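Hoshino 11 Entry Mat - Nisden Home Supply

Home > Floor Care > Mats > Indoor Entry

Hoshino 11 Entry Mat, charcoal
Made by Custivex
Item 1285-H
In stock, ships from our own warehouse

Low mat for smooth floors. Tile, stone, sealed wood, vinyl. Not for carpet, it will walk on you. Rubber back, short looped pile, stitched border. The 11 in the name is the thickness, 11 millimeters, the old one was thicker and we got a lot of mail about doors.

Check your door gap first. Slide a couple of coins stacked up under the door, or a carpenter's pencil, whatever you have. If the door scrapes, get the Farnine instead (thinner, no border, costs a little less). We would rather swap it before it ships than after.

Sizes
Small, one door
Medium, door plus shoes
Runner, 40 inches wide, cut to length at the counter or by phone

The runner is the one most people end up with for a hallway. Order a bit long. You can trim the back end with a utility knife and a straight edge, from the rubber side, a few light passes. Don't use scissors, the loops pull. Cut end goes against the wall or under a cabinet where no one will step on it, the border does not go all the way round on a cut piece.

What it's good at: grit. Glossy tile shows every bit of sand and every footprint, and most of that comes in on the first few steps. Two steps on the mat is better than one, so if you are between sizes go up. The loops hold the dry stuff down low till you shake it out. Water it holds less well. For snow boots put a tray next to it, see Trays.

Cleaning. Vacuum both sides once a week, back first. Then lift it and sweep where it was, there's always more under there than you think. Hose it in summer, hang over a rail, let it dry all the way before it goes back down. Damp rubber on polished stone can leave a gray shadow and we can't do anything about that for you.

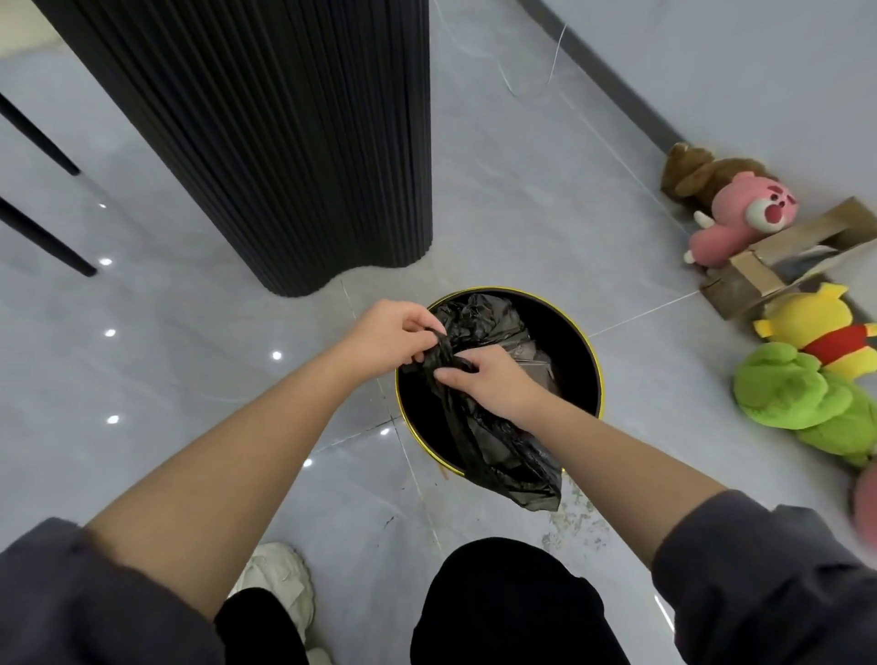
Spills: blot, don't rub. Dish soap and cool water, a soft brush, rinse. No bleach. No solvent cleaners, they eat the backing. Machine wash is ok for the small only, cold, by itself, no dryer. The medium technically fits in some washers. Please don't, we have seen what happens to the corners.

Smell. Yes it smells like rubber when you unroll it. Leave it out in a garage or on a balcony over night and it's mostly gone. If it still bothers you after a week call us.

Curling. Comes rolled, so the ends lift at first. Roll it backwards for an hour, then lay flat with books on the corners. Don't tape it to the floor, the tape lifts the finish on sealed wood.

Color note: charcoal only right now. Sand color is back in March, maybe. The factory says March. The photos on the box are lighter then the real thing, go by the swatch. Swatches are free, one per household, ask at the counter or write it in the order notes.

Specs
Backing: solid rubber, no latex
Pile: looped polypropylene
Border: stitched on full pieces, none on cut ends
Thickness: 11 mm
Use: indoor or covered porch
Floor heating: ok on low

Goes with
Boot tray, deep lip
Hoshino corner grips, set of four
Farnine thin mat, same charcoal

Returns
Full pieces, unused, in the original wrap, we take back. Cut runners we can't, so measure twice and read the length back to whoever takes your order. Damaged in shipping is different, send a picture of the box and the mat and we'll sort it out. Keep the wrap untill you're sure.

Trade orders
Lobbies, clinics, rentals. We did 191 of the mediums for one apartment company last year and the price drops a good deal once you get past a carton. Ask for Rin Nakajima, mornings are best, she's in the warehouse after 2 pm and doesn't hear the phone. Have your door widths ready.

Pickup at the side entrance, ring the bell. Runners are heavy, bring a second person or a car with fold down seats.

Questions on sizing: use the form or call the Nisden counter. We answer the form faster.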